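Cell notes: Dradton bench, October

The two-arm cell at the Dradton site went back into service this month after its scheduled mount and cable check. The interval is 400 operating hours. At shutdown the log for the left arm showed 2850 cycles since the last check, and the right arm was nearly level with it.

Power was isolated at the Skunditz supply before any fastener was touched. Each base screw was backed off a quarter turn and retightened in a cross pattern. One screw on the right base had lost its thread lock and was replaced. Both arms were then homed at 12 percent speed.

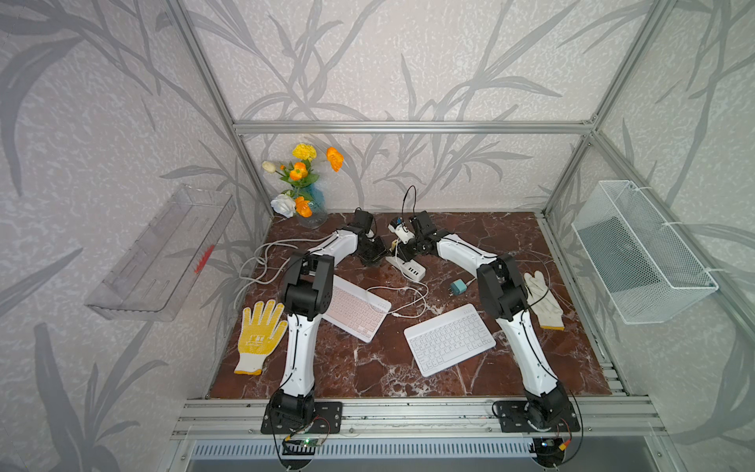 Cable wear remains the main service item on this cell. The Hapeta procedure calls for each arm cable to be inspected from base to gripper, with the elbow bent and then straight. Both arms share the one aluminum rail along the front of the table, on black mounting plates, so a plate that shifts changes the spacing between the arms and the calibration has to be repeated. The small electronics boards sit down by the bases, and their yellow connectors should be reseated by hand, without pulling on the wires.

After the mount check, run the Prustar calibration routine with the grippers open. Do not carry over the old offsets. If the two arms disagree at the shared point near the back center, check the plates again before adjusting any joint values. Finish with 100 unloaded cycles at normal speed and record the elbow temperatures at the end.

The next check will include the gripper drive screws. Spare thread lock is in the service cabinet.

We use cookies to measure newsletter traffic. Manage preferences or unsubscribe at any time.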